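Stamari Owners Board > Electric Conversions > Battery & Charging

Thread: 12V side keeps going flat after conversion

coilspring_72
Posted April 2021

Conversion is finished apart from this one fault. Car is a Stamari coupe, motor and controller out of a wrecked donor, 400 volt nominal pack split between the old fuel tank space and the engine bay. DC-DC converter is a Karunaratne unit, mounted on the left inner fender. It charges the 12V battery fine when the car is on. Park it for three days and the 12V battery is at 10.9 and the contactors won't pull in.

Measured draw with everything off is 200 milliamps. Pulled fuses one at a time and it stays at 200 until I pull the one feeding the battery management board, then it drops to almost nothing. The original clock is disconnected.

Is this normal for the board, or is it a fault?

deadshorts
200 mA is high but I wouldn't call it a fault yet. Most of those boards have a sleep mode that is off by default. Check whether the wake line is tied to permanent 12V or to the ignition. If you followed the drawing in the back of the manual, it's tied to permanent. That drawing is for forklifts.

coilspring_72
Permanent. I followed the drawing.

Pledumcombe_garage
Move it to the ignition feed and add a second feed from the charger so the board wakes when you plug in. Put a diode in each so they don't backfeed one another. Any 1 amp diode will do.

And while you're in there, fit a battery switch on the 12V negative. A classic that sits for weeks should have one anyway.

torque_tube
Disagree on the battery switch. With the 12V isolated the board can't see the pack at all. If you have a weak cell you want to know during storage, not in June when you get the car out. I would leave the board powered and fit a small maintainer.

Pledumcombe_garage
The board can see the weak cell but what is it going to do about it at 3 in the morning in a locked garage? It can open contactors that are already open.

torque_tube
It logs it. I read the log.

deadshorts
Both of you are assuming he has mains where the car is parked. Do you?

coilspring_72
No. Rented unit at Biltthorpe, no outlets in the row. I trailer it home to charge.

torque_tube
OK, then the maintainer is out. Switched wake line it is. I'd still skip the battery switch.

halfshaft
Before rewiring, measure the draw again after a longer wait. My board pulls a lot for the first twenty minutes after key off, then settles. If you open the hood and clip the meter in straight away you wake it up again and read the wrong number. Put the meter in series, bridge it with a jumper, turn the key on and off, wait, then remove the jumper.

coilspring_72
Did it this way last night. Waited an hour. 190 and holding, so it isn't going to sleep.

halfshaft
Fair enough. Wake line, then.

Pledumcombe_garage
What capacity is the 12V battery? People fit the smallest lithium they can find since there's no starter to turn, and then wonder.

coilspring_72
20 amp hour, lithium iron. I had a full size lead acid in there originally but the bracket got in the way of the coolant pump.

deadshorts
20 amp hours at 0.2 amps is 100 hours from full. Four days and a bit. You said three, so either it isn't starting full or the low voltage cutoff is doing what it should. No mystery left in this one. Check the converter output while you're at it. 13.2 is too low for that chemistry, you want 13.8 to 14.

coilspring_72
Converter reads 13.3 at the battery posts. Manual says there's a trim pot under the rubber plug. Will turn it up.

Update. Wake line moved to the ignition relay output, second feed from the charger, two diodes. Draw with the car off is now 4 milliamps. Converter trimmed to 13.9. Odometer on the conversion is at 1,798 miles and I'd like it to see more than that this summer. Rest of the harness gets tidied next. 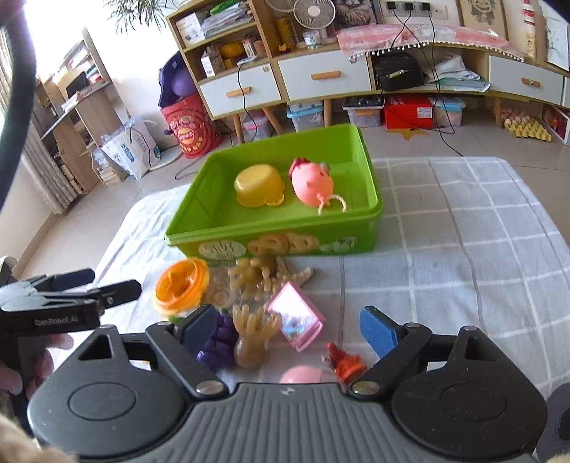
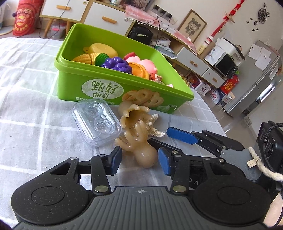

torque_tube
4 mA is good. I'd still check the cell voltages by hand once a month, as the board is now blind while parked. Write them down with the pack temperature or the numbers won't compare. Anything drifting more than 20 millivolts from its neighbors between checks, look at the sense wire crimp before you blame the cell.

coilspring_72
Will do. Is the precharge resistor worth changing too? It's the 1,000 ohm one that came with the kit and it takes a long time to bring the controller up.

deadshorts
Depends on the input capacitance of your controller. Post the part number in a new thread, this one is about the 12V side.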